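3.2 Keeping the front camera aligned

Vutora is an outdoor walking robot, and the part of it we have come to know best is the camera mount. Everything the machine decides about where to step begins with that one view, so a small shift in the bracket shows up quickly as a crooked path. We were delighted by how much we could fix with a hex key and some patience!

The mount was designed by Boglárka Csonka and holds the camera with 5 screws on a stiff plate. Máté Szénási wrote the alignment routine, Trillis, which compares the current view with a stored reference and reports how far the camera has turned. The first check is wonderfully simple. The tips of the front body must show at the bottom of the picture, one on each side of the center, with ground between them (Figure 4). If one tip is missing, we loosen the plate, turn it back and tighten the screws in a cross pattern.

The second check uses the ground itself. Trillis picks out long dark lines and follows them over a run of 1064 pictures. Slab joints are a gift for this, and we now do all our alignment on open concrete. Curved seams are left out of the fit.

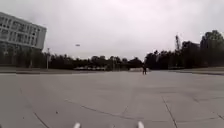 Figure 4. Front view over the paved plaza, with the white tips of the body at the bottom edge and joint lines in the concrete. A person is visible in the distance.

After the fit, the new camera angles are saved on the robot and the old ones are kept beside them. We repeat the full routine every 11 hours of walking, and also after any fall or change of leg parts. Thread lock on the plate screws helped a great deal in the Gondby trials, where the mount had worked itself loose on gravel. The settings used there are listed in Table 2.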